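How to spot wrist camera views that carry no information before you train
Tultley notes, posted Sunday, July 13, 2025

If you have trained a manipulation policy on more than one camera, you will know the sinking feeling of a run that looks lovely on paper and then does something daft on the bench. We had that feeling for most of February with a policy called Moura, and the cure was so simple that I thought I'd write it up properly, in case it saves you a few weeks.

The method is a small filter that gives every camera view a score before it reaches the policy, so that views with next to nothing in them are turned down. We call the filter Prellow. The task is moving coffee beans with a spoon, and there are 3 camera streams: one at the head and two at the wrists.

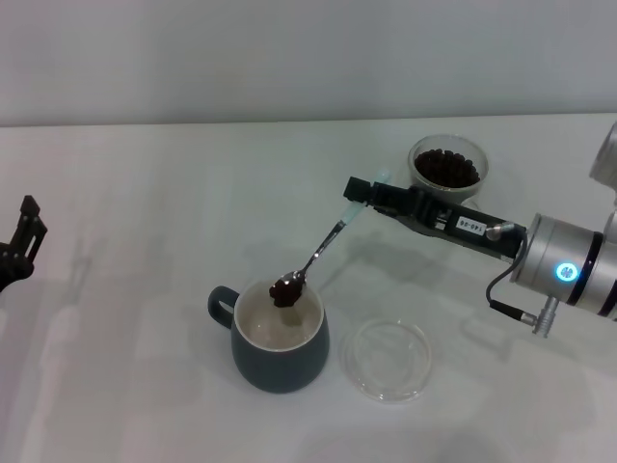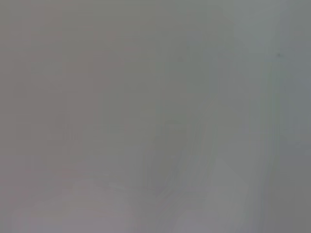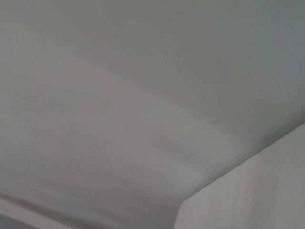

First the head camera, then two wrist camera views.

What you need

You'll need your recorded episodes, with the streams lined up in time, and a machine that can read through them without falling over (an ordinary desktop is fine, we didn't use anything grand). Our set, which we keep under the name Wonum, has 1724 episodes. You will also want a free afternoon and a good deal of patience for looking at grey pictures.

Step one: sort a small batch by eye

Pull out 100 wrist views at random and put each one in a pile, either useful or not useful. Please do this yourself before you write any code! I skipped it the first time and had to come back to it later with my tail between my legs. A view is useful if you could point at something in it that matters to the task, such as a tool, a dish or the edge of the table. If all you can find is a smooth wash of grey, or a pale surface with a speck or two on it, it goes in the other pile.

Step two: give each view a score

Shrink the view to a small greyscale copy, blur it lightly, then measure how much the brightness changes between neighbouring patches. Add those changes up and you have your score. The blur matters more than you'd think - without it, sensor noise can make a blank view look quite busy.

Step three: choose your cut-off

Plot the scores of your two piles on one chart. Ours overlapped a little in the middle, and I set the line low, so that a doubtful view was kept. Losing a good close-up of the spoon hurts far more than letting a dull view through.

Step four: mask the view, keep the moment

Don't delete the whole time step. The head camera may be seeing the mug and the beans perfectly well while a wrist camera sees very little, and you want to hold on to that. Swap the features from the poor view for a single learned "no view" token and leave the other streams alone. If the score flickers back and forth across the line, hold the last decision for up to 3 steps and it will settle down nicely.

Step five: use the same filter when the robot runs

This one caught me out. Moura was trained with masking and then tested without it, and the arm dithered terribly until I put the filter in both places. Keep the cut-off in one shared settings file and load it from there each time.

With all that done, the retrained policy reached for the bowl with far less wandering about, and it stopped pausing on the way to the mug. I haven't yet tried it with see-through dishes only, where the scores are bound to be lower, so if your task is mostly glass I would go back to step one and sort a fresh batch.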